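Reading time: 1 min
Print | E-mail

1/ Comparing two hand controllers on the humanoid, same desk, same arm. Nakum stock board first, then the Skasstead.
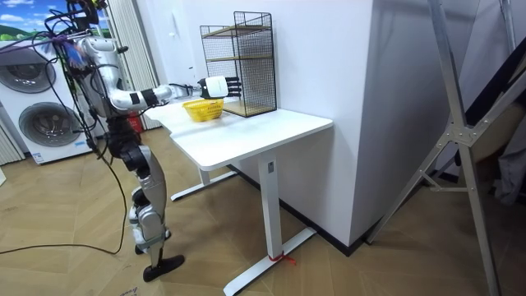

2/ Stock board streams finger targets at 200 Hz. Skasstead does 300. Wrist mount unchanged.

3/ Banana goes flat on the tabletop. Approach is from above.

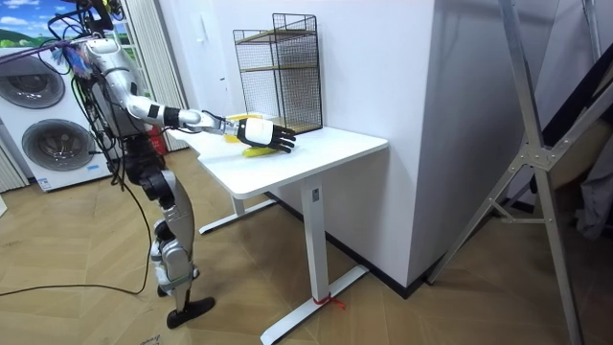 Hand over the banana, fingers slightly curled.

4/ Current limit stays at 147 mA per finger for both boards.
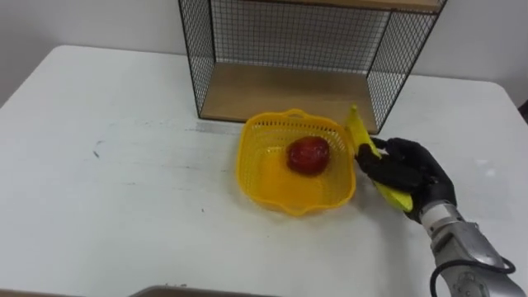 Head view: banana in hand, apple in the basket.

5/ Logs go up after run 9.

Related
Werninano wrist cameras
Alemayehu arm, April firmware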